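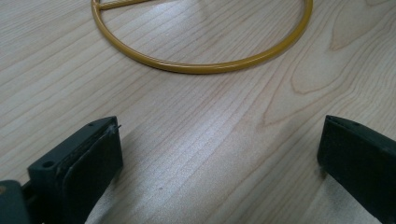

List: workplace-automation
Date: 04/05/2025
Subject: Re: Handling cell at Valtdale, effect on bench grades

On the cell trial at Valtdale, the previous poster wrote:

> We have been told the Orkano cell will take over loading of the
> finishing line from September. The notice says no posts are
> affected. It does not say what the bench staff will do during the
> hours they now spend loading. Has any other site been through
> this, and were the job descriptions changed before or after the
> equipment went live? Also, who clears the stoppages?

We went through it at the Windero site, with a cell of similar type but an older controller. Some notes follow, in the order of your questions.

1. Job descriptions. Ours were changed after start-up, and I would advise against that. For the first months the loaders were still graded as loaders while doing fault clearing, fixture changes and first-off checks. The grading review then used the old description as its baseline, and the added tasks were treated as voluntary. Ask for a draft description before the acceptance test is signed.

2. Hours. Loading was the largest single task on the bench. The cell was specified at 392 parts per shift. It reached that figure on flat parts within the first few weeks. On round and tubular parts it ran well below, and the balance was loaded by hand. The manual load was therefore reduced but came in short bursts, which the staff found harder to plan around than a steady rate. Breaks were moved twice as a result.

3. Stoppages. The supplier's manual assigns these to a "trained operator". In our case that meant whoever stood nearest. A stoppage takes 60 seconds to clear if the part is still in the pick area and much longer if it has gone under the guard. We now have a named person per shift with the time allowed for in the rate. The log sheet matters here. Without it the cell appears to run unattended, and the next staffing plan will be drawn up on that basis.

4. Skills. Two of the former loaders now teach new part types to the cell. This is skilled work and depends on knowing how a part behaves in the hand: where it will roll, which edge marks easily, which face can be held. Neither had a pay change until the work was written down as a separate duty. The teaching time for one part type was not in the project plan at all.

5. Physical effects. Lifting is down. Standing still is up, and there is more bending to reach under the guard. Our occupational health form had no entry for the second and third of these, so the first report showed an improvement only. I would ask for the form to be revised before the baseline survey.

6. Cost case. The paper we were shown assumed over 3,000 hours of loading saved in a year. The recorded figure was 2,000, before deducting teaching and clearing. I do not have the deductions in a form I can post.

The Ansari line at our other building is due for the same treatment, and the draft descriptions there were issued first. I can send the blank template and the stoppage log off-list. Please state which file format you can open.

Could you also say whether your notice covers agency staff? Ours did not, and the loading hours came out of their contracts first.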